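PENRY HOUSE — SHARED KITCHEN AND TABLE CHECK
Site ref: 779
Month: June
Checked by: Cornel Vlad
Copy to: Nipon Thepsuriya, Kernon lettings

1. Door closes by itself
Yes. With some force. Mind your heels.

2. Fire blanket on its hook
Yes. The hook also holds one apron and a bicycle helmet, which were asked to leave.

3. Extractor filter
Fail. Last cleaned in a previous age. Replacement ordered from Storevora, 2 in the pack.

4. Kettle and toaster leads
Pass. Toaster crumb tray emptied — I have seen smaller loaves.

5. Fridge temperature
Pass. The contents of the middle shelf are a matter for their owner's conscience.

6. Cupboard doors and hinges
Left-hand door hangs low. Reported in March, reported again now. Job no. 63.

7. Table: surface, mat and pans
Pass with comments. Felt mat is clean and sits central, but the front edge hangs over the table slightly. Push it back before anyone catches a sleeve on it. Pan handles should be turned to the side; see below. Lids go on and off by the knob, and glass ones get put down gently, please.
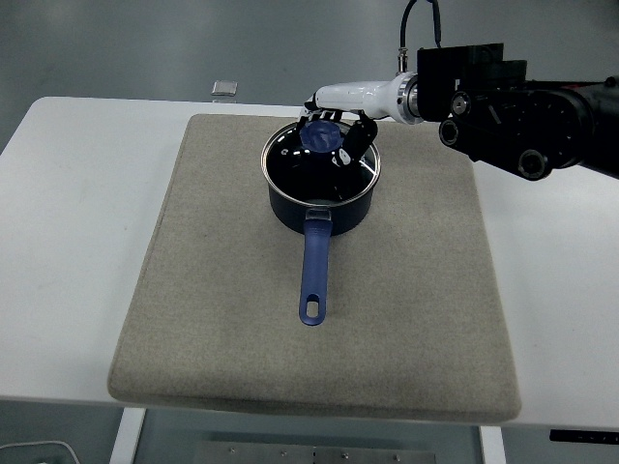
Item 7. Navy saucepan with glass lid, handle towards the near edge.

8. Leads and cables at floor level
Comment. Thin white cable on the floor by the table. Clip it up or coil it.

9. First aid box
Pass, if your injury needs 40 plasters and no scissors. Scissors to be replaced.

Result: one fail, comments on 6, 7, 8 and 9. Recheck when the filter arrives.
C. Vlad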